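The Case Against the Storage System

My sister-in-law has started selling organization. She doesn't sell containers, although containers are involved. She sells the idea that your house is a mess because you lack a system, and that a system can be bought, learned and kept up by a normal person with a job. The method she follows is called Covow. It has an app, a workbook and a set of labels, and the starter package costs $399. She got hers at a discount and would like me to get mine at a slightly smaller one.

I said I'd read the workbook first. I have now read it twice, which I suspect is once more than most of the people who recommend it.

The central claim is simple. Every object in a home should have an address. You assign the address, write it down, and return the object there after every use. If you do this for long enough, the book promises, you will stop losing things, you will stop buying duplicates, and you will get back hours of your week. The number of hours changes depending on the chapter. In the introduction it is "an evening." By chapter six it has grown into "a day," with no explanation of where the extra time came from.

I have no quarrel with putting things away. I put things away. What I doubt is that the address system does what it says, and I doubt it because I have lived with one.

For four years I rented the upstairs of a house owned by a woman named Lorna Cabanatuan, who had been a parts clerk at a truck dealership and ran her kitchen the same way. Every shelf had a number. Every drawer had a letter. There was a binder. If you wanted the potato masher you looked it up, and it would say D-3, and there it would be. I found this wonderful for the first month. Then I noticed that Lorna never used the binder. She knew where the masher was because she had put it there and had been mashing potatoes for forty years. The binder was for me, and for her son when he visited, and we both used it badly. I'd put the masher in D-2 because D-3 was jammed. He'd put it in the sink. The binder went on saying D-3.

When the binder and the drawer disagreed, Lorna trusted neither of us and went looking. So the system worked perfectly for the one person who didn't need it, and it failed the minute anyone else lived in the house.

The workbook has an answer to this. The answer is that everybody in the household has to commit. There is a page where they sign.

I'd like to meet the family that signed that page and still had it on the fridge in March. I asked my sister-in-law if she knew one. She mentioned a couple called the Vergaras. I happen to know Joaquín Vergara a little, so I asked him. He said they had labeled the whole garage over a long weekend and it was the best the garage had ever looked. Then he said they'd moved the bikes in front of the shelves when the weather turned, and he hadn't been back there since. He wasn't embarrassed about it. He still thinks the system is great. He'd recommend it to anyone.
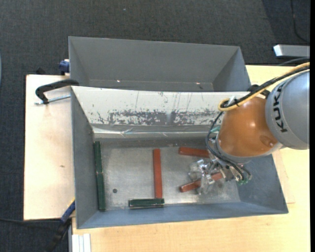
That seems to me the real product: the long weekend. You pull everything out, you find the good scissors, you throw away a bag of cords, and on the last night you stand in the doorway feeling like a person whose life is in order. I don't look down on that feeling. I've had it, and it's terrific. But you can have it for nothing, with a trash bag and a radio on, and it will wear off at the same speed.

People who sell this stuff like to bring up industry. Warehouses do it, they say. Factories do it. Hospitals do it. If it works there, it will work in your hall closet. The workbook has a whole section on this, full of words borrowed from manufacturing, and I think it is the weakest part of the book.

A warehouse pays people to keep it in order. That is their job and they do it for a full shift, and somebody else comes in and does it for the next one. When an item turns up in the wrong spot, that costs money, and a person whose name is known has to find out why. Nermin Avcı, who managed a stockroom for a plumbing supply company before she retired, told me her crew spent the first part of each morning correcting what had gone wrong the day before. "You never finish," she said. "They pay you, so you don't mind." Take away the wages and the morning crew and you have my hall closet, with the same number of labels and none of the labor.

The workbook never counts that labor. It counts the time you'll save looking for things. It does not count the time spent labeling, logging, scanning, moving the label when the thing moves, arguing with a teenager about the label, or updating the app. I tried the app's free version, which lets you enter 256 items before it asks for money. I thought that would cover the house. It covered the kitchen and part of a bathroom. It took me most of two evenings, and at no point in those two evenings was I looking for anything I couldn't find.

After that I started paying attention to what I do lose. I lose my glasses, my keys, my phone, and whatever I was holding when the phone rang. That's nearly the whole list. All of these have an address already. The keys have a hook. I have never once failed to know where the keys should be. I lose them because I come in the door with groceries and set them down on the nearest flat surface, and a label on the hook does nothing about that. If somebody wants to sell me a cure for being distracted, I'll listen, but they should call it that.

The things I can't find once in five years are different. The waffle iron, the title to the old car, the adapter for the camera. For those, a system might help. But think about what it asks. I would need to keep a thousand small facts current for years so that on some afternoon I could find the waffle iron in one minute when it would otherwise have taken twenty. I can do that math without an app.

There are homes where a strict system earns its keep. Asmaa Fawzy, a friend from my old job, looks after her father, who takes a lot of medication and has several people coming in to help him. She keeps one cabinet with a chart taped inside the door, and the chart is always right. It's always right because a mistake would matter and because she checks it every night at nine. She didn't buy it from anybody. The rest of her house looks like mine. When I told her about the workbook she asked why on earth anyone would do that to the whole house.

I think that's a fair question, and I think the answer is that one cabinet is hard to sell. You can't build a package around "pick the one place where it matters and be strict there." There's no second level to it. Covow has 3 levels. The third comes with a certificate, and people who hold the certificate are encouraged to teach the first level to others, which is how my sister-in-law came to be at my table with a folder.

She is a smart woman and I don't think she's running a con. She had a bad couple of years, the house got away from her, and then she took hold of it again. The program was there when she did. She gives the program the credit. I'd give it to her. She had decided to fix the house before she ever opened the book, and I believe a stack of shoeboxes would have carried her just as far.

The before and after photos have the same trouble. The online group has 1,061 members, or did when I looked, and they post pictures all day long. Before, after. Before, after. I scrolled for a good while hoping for a third picture, the one taken a year later, and I didn't find any. Maybe those people are too busy enjoying their extra evening to post. It's possible. I'd want to see it, though, before I spent the money, and I'd think any company sure of its product would be eager to show me.

I brought this up, as gently as I could. My sister-in-law said the year-later picture would look the same as the after picture, so there'd be no point in taking it.

I've told her I'm going to hold off. She left the folder in case I change my mind, and it's on the counter under the mail, where I'll be able to find it.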